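The case against stacking plates by color

Murali Salian
Posted 8/20/22

Most advice on household tableware treats the stack as a storage problem. The usual recommendation is to sort by color, keep matched sets together and put the best set on top. I think this is wrong on mechanical grounds, and I think the people who sell tableware know it is wrong and print the advice anyway.

A stack of plates is a column of contacts. Each plate touches the one under it along a ring, and the position of that ring depends on the profile of both plates. Two identical plates nest to the depth the mold allows. Two different plates nest to whatever depth their rims and wells happen to agree on, and the result may be stable or it may rock. Color has no part in this. A red plate and a yellow plate from the same mold will stack perfectly well. Two white plates from different molds may not.

My own table is where the question gets decided, three times a day, before anything reaches a shelf. Tableware spends a good share of its life there in the company of objects that have nothing to do with eating.

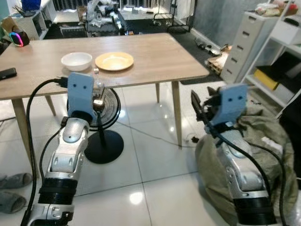

A deep bowl and a shallow plate on the far half of the table. Different profiles, side by side.

The bowl is the difficult item in any mixed load. It has height, so it can only go on top, and anything placed in it is out of reach of the next plate. Color sorting would have me put a white bowl with white plates. Profile sorting puts it by itself, and the plates go up without it. I have used the second method since November, and the table clears in fewer trips.

There is a standard objection, which is that mixed stacks scratch. It deserves a proper answer. Scratching in a stack comes from sliding, and sliding comes from two causes: grit between the surfaces and a lateral pull when someone takes a plate from the middle. Neither depends on whether the plates match. The Grunlow plates I bought in one color and kept together for years have the same fine circular marks in the well as the odd ones. I put most of those down to wiping, which is a circular motion, and to cutlery.

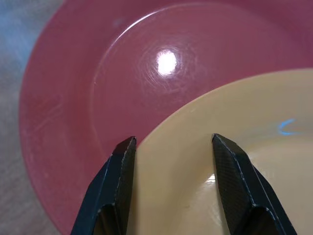
Cream plate over red, set down off center. The fine marks show in the well of the lower one.

Off-center placement is a separate fault and a more common one. When the upper plate sits partly across the rim of the lower, its weight bears on a short length of contact, and any push at the free side turns it about that line. With two plates this is a nuisance. With six it is how a stack goes over. The correction takes no effort. Lower the plate until the far side touches, then let the near side follow until the wells line up. Do not drop it and shuffle it into place, as the shuffle is the sliding described above.

Manufacturers could help and mostly choose not to. The Mockus catalog runs to 968 items and gives the color of every one. It gives the rim angle of none. Tatov lists 61 shades under names borrowed from fruit and weather -- and a single line on dimensions, which is the outside diameter. Diameter tells you whether a plate fits the cupboard. It does not tell you whether the plate fits the plate you already own. I wrote to the Urkport shop to ask for the depth of the well on their side plates and was sent a color card.

I would like three numbers printed on the base of every plate: outside diameter, well diameter and nesting height. Nesting height is how much each further plate adds to the stack, and it is the only figure that lets a person work out shelf capacity without buying the plates first. The tooling cost is close to nil. The base is already marked with a maker's name and a dishwasher symbol.

Clearing order matters as well, and here I part company with the people who agree with me on profiles.
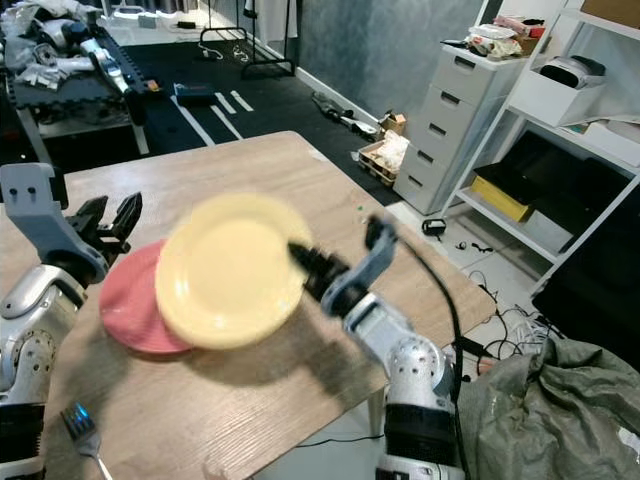

They hold that the cutlery should come off first so that the plates can be handled on a bare surface. I leave it until last. A fork lying flat on the table is stable and in no danger. A plate perched on another plate is neither, and every reach across the table for a fork is a chance to catch the rim with a sleeve. Deal with the unstable object first. Once the plates are squared up or off the table, the forks can be gathered in one hand in any order at all.

The remaining argument for color sorting is appearance, and I accept it for open shelves in a room where guests sit. Behind a cupboard door it has no force. My shelves now run by well diameter, widest at the bottom, with the bowls on a shelf of their own.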